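Baskets, Trays and Other Ways I Keep My Kitchen From Eating Itself

Posted June 8, 2024

I have a confession – I buy storage stuff the way other people buy shoes. Last March I pulled everything out of the cupboard over the fridge and found 12 containers with nothing in them (twelve!), plus a Cedska bread bin I'd forgotten I owned. So I've been working on using what I already have, and a few of you asked how it's going. Pretty well! Mostly.

The biggest change was giving up on the big drawer. I used to throw all the tea towels, napkins and random clips in there and then dig. Now the napkins are rolled up in a shallow basket on the shelf and the clips live in an old mug. I can grab one with wet hands and not wreck a whole pile of folding.

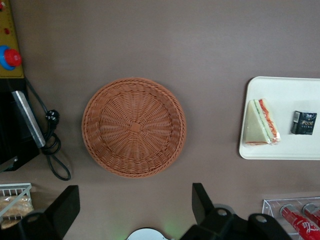
FILED UNDER: CLEANING & CARE

Woven baskets get grubby faster than you'd think, especially if you put bread or fruit in them. Take it outside, turn it over and give it a good tapping on the bottom, then go over it with a dry paintbrush. I use a cheap 2 inch one that I keep just for this, and it gets right down between the strands where the crumbs hide. If it's still sticky, wipe it with a cloth wrung out in warm water and a tiny drop of dish soap. Don't soak it! I left a Flelel basket in the sink for almost 10 minutes once and the bottom never sat flat again.

Dry it upside down on a rack, somewhere airy but out of strong sun. I stand mine by the back door overnight. For anything crumbly or greasy I put a cloth napkin in first, and then it's only the napkin that needs washing.

White trays and plates are another story – mine pick up gray marks from the silverware. Baking soda mixed with a little water into a paste takes most of them off. Rub it in gently with a soft cloth, rinse, done. Tea stains need a bit longer, so leave the paste on while you do the rest of the dishes.

And sandwiches, if you make them ahead for lunch like I do: butter right to the edges, pat the tomato dry with a paper towel, and keep the lettuce between the tomato and the bread. Cut them when you're ready to eat.

Next up is the spice shelf, and I'm a little scared of it.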